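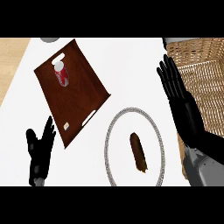
Students in the Flolcombe robotics club have reached the second round of the Pellimeo simulation contest, club adviser Mirta Domínguez said Thursday.

The contest is run entirely in software. Teams program a two-handed robot to sort and move household items such as a soda can, a plate and a basket on a virtual tabletop. Each entry is scored over 300 trials, and the layout changes every time.

The club has 2 programmers working on grasping — the hardest part, Domínguez said — while other members handle scoring and test runs. Over 40 teams entered the first round.

Second-round entries are due in May. The club meets after school in the Yáñez building.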